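3. Layout of the Condiment Station

3.1 Starting condition

The shared kitchen in the Holanda residence has one side table against the wall next to the cooking area. In January the group recorded how the table was used over 12 evenings. Bottles were put down wherever there was space, and tall bottles regularly hid short jars. Users moved other items to reach the one they wanted and seldom put them back. Branislav Slanina timed retrieval of a named item by residents who had not been told which item would be asked for. The median was 35 seconds when the table was full.

3.2 Requirements

The station had to fit on the existing table and could not be fixed to the wall, as the housing rules do not allow drilling. Spilled sauce had to be easy to reach with a cloth. Labels had to be readable by a person standing at the table. Glass bottles had to stay low, where a knock was less likely to tip them off an upper level.

Two products were compared, a closed plastic caddy (Skiltix) and an open wire rack with two levels (Adidside). The caddy was rejected after one week. Liquid collected in the base and the solid front hid the lower half of each label. The wire rack was kept for the remaining work.

3.3 Arrangement

The rack is placed with its higher level at the back, toward the wall, and the lower level toward the user. Light jars and packets are assigned to the upper level and small bottles to the lower one. Large glass bottles do not go on the rack. They stand directly on the tablecloth at either side, vinegar on the left and soy sauce on the right, with the front labels turned outward. The two liquids are both dark and were confused several times during the first week, so the sides are not to be exchanged.
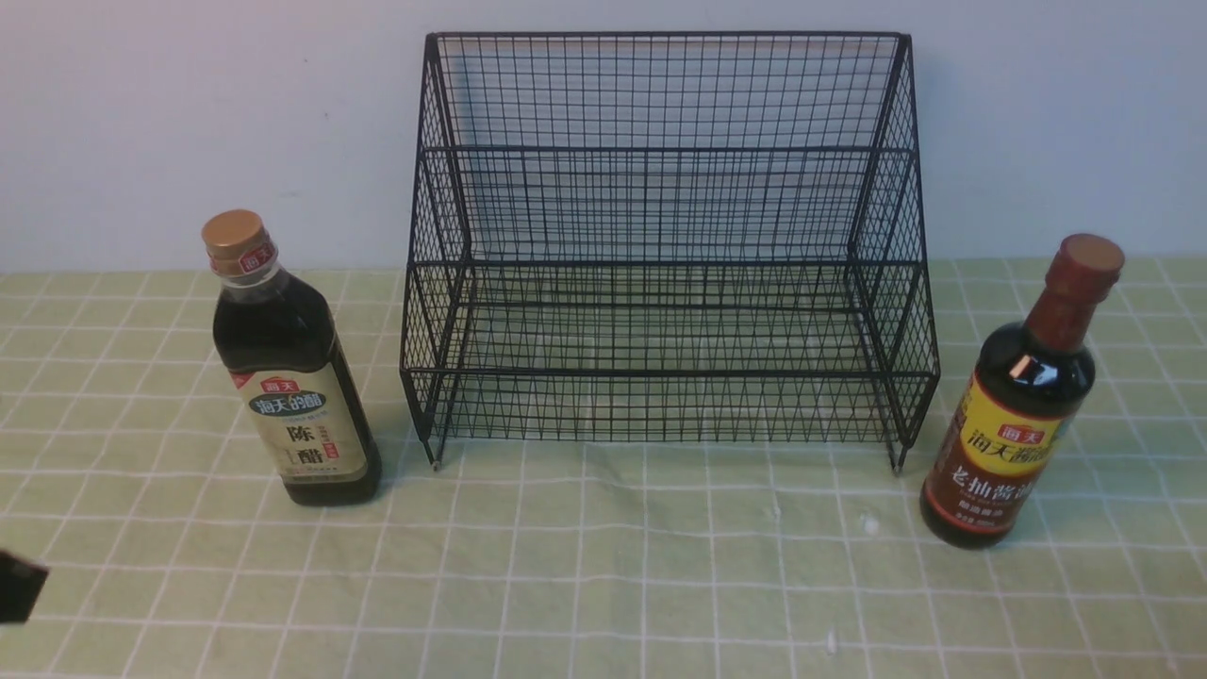

Figure 4. Wire rack before loading, with aged vinegar (left) and soy sauce (right) in their assigned positions.

The mesh has one drawback. Narrow containers can lean or catch on the wires if they are set down at an angle. Vlasta Krajčí tested a thin cork mat on the lower level, which held small bottles upright but had to be taken out and washed after each spill. The mat was not adopted. Narrow containers were moved to a cup on the upper level instead.

3.4 Cleaning procedure

Remove all items from the upper level first, then the lower. Lift the rack by its top rail and the front of the lower level together. Wipe the wires with a damp cloth and dry them before the rack is put back. The bottles are wiped at the neck and base. The tablecloth is changed weekly. Marek Matoušek carried out the full procedure in about 12 minutes.

3.5 Open points

Retrieval times with the rack in use have not yet been measured under the same conditions as in January. The position of the cooking oil is also undecided, and Čestmír Kollár will test it beside the stove before the next revision.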